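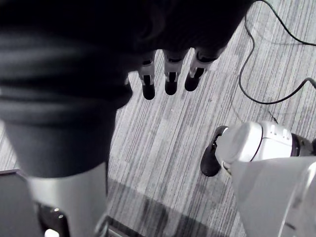
November 15, 2019

My grandmother wrote letters all her life, and I am only now learning how to do it. I moved to Clurthorpe two years ago for my husband's work, and in that time I have written to my old friend Tyyne Suominen by hand, on paper, in Finnish. Before, we used the phone and short messages. We still use them, but the letters became something separate, and I want to write a little about how it went.

The first letter took me a whole evening. I sat at the kitchen table and understood that I didn't know how to begin. In a message you begin with nothing, you just ask if the person saw the game or if the soup was good. In a letter I felt I had to greet her properly, and then I had to say something about the weather, because my grandmother always did so. I wrote that it was raining. Then I wrote that the rain here is different, it comes from the side. After this I had no more to say about rain and I had to begin with the real things.

The real things were that I was lonely and that I did not like the bread. I would never have put this in a message. It looks too heavy on a small screen, and the other person feels she must answer at once and make it better. But a letter needs many days to arrive. When Tyyne read that I was lonely, I was maybe already less lonely, and she knew this too. She didn't try to repair anything. She wrote back four pages about her mother's apartment, the stairs there, and a neighbor who plays the accordion badly but only before lunch.

My handwriting was a shock to me. At school in Oduritz, where we lived when I was small, our teacher was strict about the letter k, and mine was praised. Now it looks like a chair that somebody sat on too hard. I tried to slow down, and my hand became tired after one page. I bought a better pen, which helped a little. I also learned to put a folded towel under my wrist - this helped more than the pen.
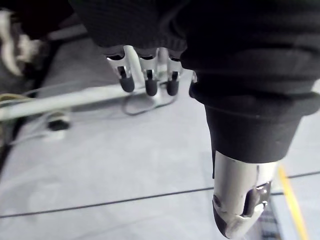 Another thing I had forgotten is that you can't look back at what you wrote. With email I always read my own old message before I answer. With letters my own words are gone, they are in a drawer in another country. So when Tyyne writes "I agree with you about the blue one, but not about your cousin," I have to sit and think what I said about my cousin. Sometimes I never find out. My husband told me to take a photo of each letter before I close the envelope. I did it one time and it felt wrong, like keeping a receipt for a present.

There was a bad period too. In June I sent a long letter, 16 pages, the longest I have written, and it did not arrive. I waited for her answer and she waited for my letter, and both of us were a little offended and too polite to ask. When we finally talked on the phone, I tried to tell her what had been in it and I could not. I remembered a story about the bus to Lundov and a recipe with cabbage. The rest was feelings I had that week, and they were not there anymore. I was sad about it for longer than I expected.

After that I went back to shorter letters. Two sheets, both sides, is a good size for me. I write some of it on one evening and the rest on another, and I don't hide the break. I just draw a small line and continue. Tyyne says she likes the line, she makes herself a new coffee there.

Now my aunt, Vilja Ojala, has heard about the letters and wants one also. She is a much stricter reader. She sent me a postcard with only her address on it, in capital letters, and the word "Well?" I have started three times. I have already told her about the rain.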